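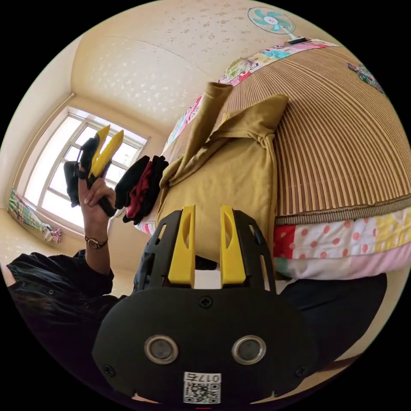 Maribeth Lacson maintains that there are only two ways to fold a shirt, hers and wrong, and she has told me so in the comments here, on the phone, and once across a fairly full bus. Thirds, she says. Sleeves in first, then thirds, then stand it up. If it falls over you have done it badly and should start again.

Mine fall over. I have been folding my own clothes for most of my adult life and what I produce is a bundle. It has a top and a bottom. It has, usually, one sleeve that has decided to come up over the top and have a look round. The mustard-yellow one is the worst offender, being that sort of in-between garment that is too thick to behave like a shirt and too thin to be trusted as a jacket, and whichever way I go at it I end up with a brick of cloth and a spare arm.

I do my folding on the bed, and I know this is also wrong. There is a perfectly good table. But the table has the post on it, and the sewing machine, and a bowl of things that need batteries, and by the time I have moved all that the washing has creased itself beyond help. The bed is flat and at least the size of a jacket. It also has the striped mat on it, tan and brown, and I will hear nothing against the mat.

The mat came with me from Galang, rolled up and tied with string, and it cost more to bring than it did to buy. Everyone who visits asks whether it's comfortable. It is cool, which in summer is the same thing. By October any sensible person would have put it away, and every year I mean to, and every year I think there might be one more warm week. There never is. I sleep on it anyway with my socks on and call it airing.

It has one great advantage for folding, which is the stripes. If you line the hem up with a stripe you have a straight edge, and then you fold across and line the other side up with another stripe, and for a moment you feel like someone who works in a shop. Then you have to pick the thing up to move it and everything you achieved stays behind on the mat.

Under the mat is the patchwork quilt, the one with the polka dots, red on white and white on red, and the pale yellow and pink squares in between. I get more questions about that quilt than about anything I've written. It was made by Aileen Malabanan, who gave it to me on the understanding that I would use it and not put it in a cupboard, and I've kept my side of that so thoroughly that two of the seams have had to be done again. She did them herself. She wouldn't let me near it, having seen my hems.

The trouble with folding on top of a quilt with that much going on is that small items vanish. I have lost a spotted handkerchief on it for an entire evening. Anything plain is all right. Anything pink or pale yellow is gone until bedtime, when it turns up under your shoulder.

Anyway, the reason for all this industry is the drawer. I bought a chest of drawers from Altdale in May, second-hand, and it's a handsome thing with one real fault: the drawers are shallow. They must have been built for a household that owned gloves and nothing else. Laid flat, my bundles stack two deep and then the drawer above won't open, or it opens and takes a collar with it. I've had the second drawer stuck shut for 10 days before now and simply worn what was in the third.

So I gave in and tried Maribeth's method. I set aside an evening. I made tea. I had 14 things to get through, shirts mostly, and I followed the instructions she'd sent me, which ran to two pages and used the word "crisply" a lot.

The first few went well enough. T-shirts are obliging. Sleeves in, thirds, stand it up, and there it was, standing. I took a step back to admire it and the draught got it. A cotton blouse did better. I had a row of five by the time the tea was cold and I'd begun to feel rather smug and to look round the room for other things that might be folded. I did the navy blanket. The navy blanket did not want to be done, and has gone back to hanging over the side of the bed where it lives.

Then I got to the yellow one. Sleeves in. Fine. Thirds. Also fine, if you leaned on it. I let go and it rose, slowly, like dough, and out came the arm. I did it again with the cuff tucked under, and it came out the other side. I was at it for the best part of 30 minutes, which is longer than I have ever spent ironing anything, including for weddings.

I rang Maribeth. She asked what the fabric was and I said I didn't know, the label went years ago. She asked whether I'd done the sleeves first. I said I had done the sleeves first, last and in the middle. There was a pause and she said, in the voice of someone giving bad news to a relative, that some things are really meant to be hung.

I don't have a hanger to spare. I've got it on the chair for now. The drawers all open, apart from the second one, and I've put the five standing shirts in the top where they lean on each other like people waiting for a late bus. I wore one of them yesterday and the other four fell over.

If anybody has a way with thick sleeves, the comments are open. Aileen has already written to say roll it, and Maribeth has already replied to Aileen, so please read those two before adding to it.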